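Cinta de enmascarar Fokel 57

Fabricante: Bastelier
Formato: rollo de 57 mm de ancho y 45 m de largo
Unidad de venta: paquete de 3 rollos

La Fokel 57 es una cinta de papel crepado con adhesivo de caucho natural, destinada al pintado de interiores y a la protección de marcos, rodapiés y perfiles. Se adapta a curvas amplias sin levantarse por el borde interior.

Aplicación

La superficie debe estar limpia, seca y libre de polvo. Las pinturas recientes requieren el tiempo de curado indicado por su fabricante. Coloque la cinta sin tensarla y presione el borde con una espátula de plástico. En soportes porosos conviene una primera mano fina junto al canto.

Retirada

Tire en ángulo agudo y a velocidad constante, con la última capa todavía mordiente. Los restos de adhesivo se eliminan con alcohol isopropílico, previa prueba en una zona oculta.

No se recomienda para papel pintado, exteriores ni secado en cabina. Para esos usos, consulte la serie Malik.

Almacenamiento

Conservar los rollos en posición horizontal, en su envoltorio y lejos de fuentes de calor. Ficha revisada en marzo por Zubaida Awan. Pedidos por palé: Rizwan Naqvi, almacén de Irkstead.

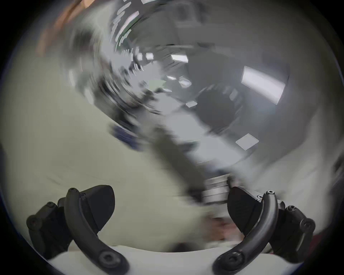 Los pedidos por palé se sirven en cajas cerradas; no se admiten devoluciones de paquetes abiertos.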